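8/14/22
By the Hesdale workshop desk

Hanthorpe sells its two-arm simulator in yearly seats, and we took out 2 of them in January before spending anything on hardware. The plan was to find out whether a pair of arms could do light garden work, moving plants and clearing a patio before it is swept, and what we would need to buy if they could. This review covers the software as a planning tool. I can't say how well it would serve for research.

Setting up took most of a morning. The installer is plain and does its job, but the licence server dropped us twice and the help pages are thin. Once running, you choose the arms, choose a place and put objects in it. The outdoor places come from a separate pack called Eide, which costs extra. I would budget for it from the start, as the indoor ones that come with the basic seat were no use to us.

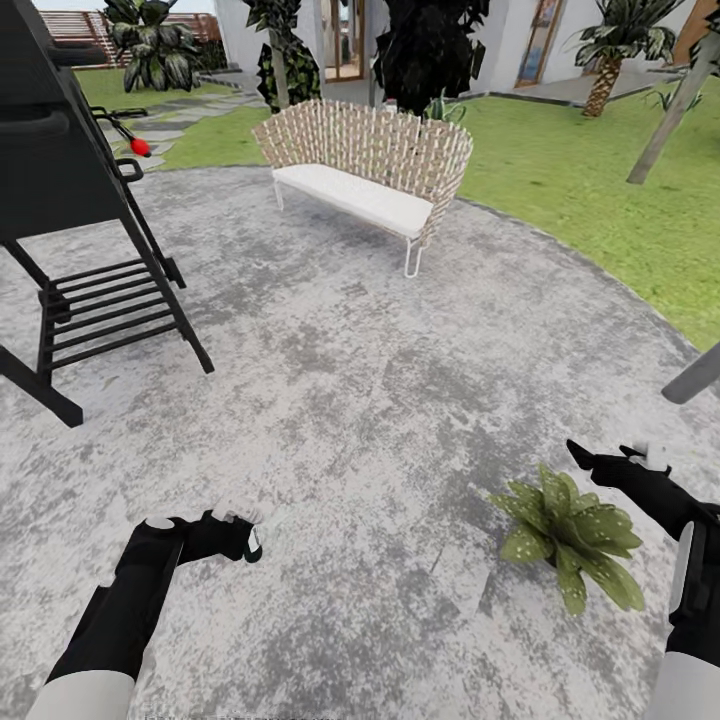
Reach was the first thing we wanted to settle. The catalogue figure for an arm is measured flat out, and you lose a good deal of it once the gripper has to come down on something low. We had been ready to order the shorter Clelletti arms. After 142 trial runs we moved up a size, and that changed the budget more than any other decision. It also meant a heavier base, so the quote for the stand had to be done again.

The weak point is plants. Leaves don't bend much in the simulator, and a gripper that brushes past them meets either nothing or a solid wall. I would not use it to judge how gently a gripper handles anything living. For that we have put aside money for 4 spare sets of fingertips and a few weeks of testing with real pots.

Running costs are fair. A seat works on an ordinary office machine with a decent graphics card, though ours slowed badly with the full garden loaded. Saving a layout and opening it on the second seat worked every time. Exporting a parts list did not — the totals left out cables, and we added 20 per cent by hand to cover them.

We will renew one seat and let the other go. If you already own your arms, a month's hire would probably be enough.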